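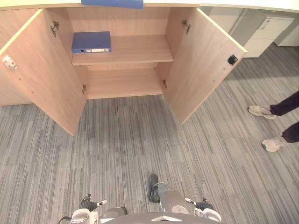
*Head camera view, cabinet task. Doors open, one binder on the shelf, one up on the countertop.*

# Fleltura Teleop Kit - arms, grippers, head and wrist views

The Fleltura kit is for showing a two-armed robot a job by driving it yourself. You move the handles, the robot moves its arms, everything gets logged. Then you do it again. And again. Sold and supported by Tannous out of the Mustmont shop.

Works for office and storeroom type jobs. Doors, shelves, binders, cloth, drawers. Not for heavy lifting, please don't ask.

## What's in the box

- 2 hand controllers (left and right, marked on the bottom)
- Operator headset plus spare face pad
- Wrist camera brackets, both sides, screws included
- Foot pedal - start, stop, throw away last take
- Recording box with power supply
- Cable set, long. Tie it back before you start
- Printed quick card

Robot not included. Grippers sold separate, see bottom of page.

## Two ways to teach

**By remote.** Headset on, controllers in hand. You see what the head camera sees and can flip to either wrist with the thumb button. Best for anything with two hands going at once, or where you'd be in the robot's way.

**By hand.** Hold the arm just behind the gripper, squeeze the release, walk it through the move. Good for short careful stuff like catching a door edge. The arm holds it's own weight while released, so you aren't carrying it. Only one arm at a time in this mode.

You can mix both in a single session. The log marks which is which.

## Recording a task

1. Set the start position and take a reference shot from the head view.
2. Press pedal once. Wait for the tone.
3. Do the task at a normal pace. Slow is fine, stopping dead in the middle is not great.
4. Press again to end.
5. Bad take? Long press. Gone.
6. Reset the objects and shift them a little every time.

How many takes? Dima Hamdan in our support team tells people to plan on roughly 100 for one simple task, more if the objects move around a lot. Six good ones will tell you if the setup works at all, so do those first and look at them before you spend a whole afternoon.

## Wrist view

Head view is for getting there. Wrist view is for the last bit - contact, edges, folds. Most new operators forget to switch and then wonder why they miss.
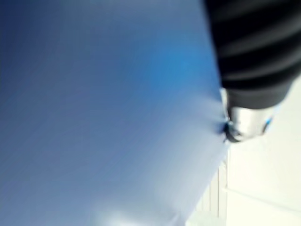
*Wrist view, metal fingertip on blue fabric. Blur from motion.*

Fast moves smear the wrist picture. The recorder keeps blurred frames by default and flags them. You can drop them on export, but we'd leave them in unless there's a whole lot. Want sharper? Turn up the room lights and drop the speed limit in settings.

## Good to know

- Second person in the room holds the stop button. Always.
- Shiny tips throw glare on pale backgrounds. Lower the exposure one step.
- Check the wrist bracket screws daily, they work loose
- Headset fogs up if you put it on straight from outside
- Firmware update comming in August, adds separate speed limits for left and right

## From a customer

"We had Gitau driving before lunch on the first day. Cloth took longer. The pedal is the best part, would buy a second one." - Lina Chidiac, Grulcombe

## Ordering

Lead time is 6 weeks. Gripper sets and extra pedals ship sooner, usually from stock. Quotes and loan units: Bouchra Ait Ali, sales desk. Repairs and returns: Cyril Birkett. Send the serial number off the recording box with any repair request, not the one on the headset.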